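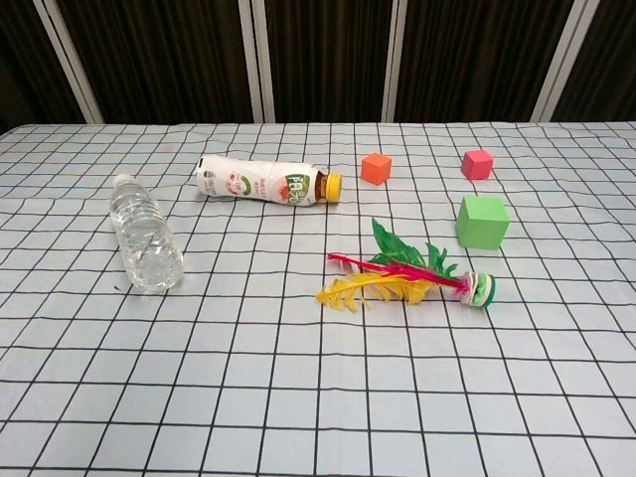
This page was last edited in June, at 14:32.

Tablecloth

A tablecloth is a cloth laid over a table, either to protect the surface or as decoration. Common fibers are cotton, linen and polyester. Vinyl-coated cloths are wiped clean and are not laundered.

Sizing

The part of the cloth that hangs past the table edge is called the drop. Length and width are each found by adding twice the drop to the matching table dimension. A table 200 cm long with a drop of 25 cm therefore takes a cloth 250 cm long. Formal cloths may reach the floor.

Patterns

Plain damask carries a woven figure visible mainly by reflected light. Checks and line grids are either woven or printed. In a woven grid the lines follow the yarns – a printed grid can drift off the grain, and the error shows most at the hem.

Care

Linen is pressed while damp. Polyester is dried at low heat, as fold lines set at high temperature are difficult to remove. The textile writer Aled Penry advises rolling large cloths on a tube for storage.

See also: Table runner, Placemat, Oilcloth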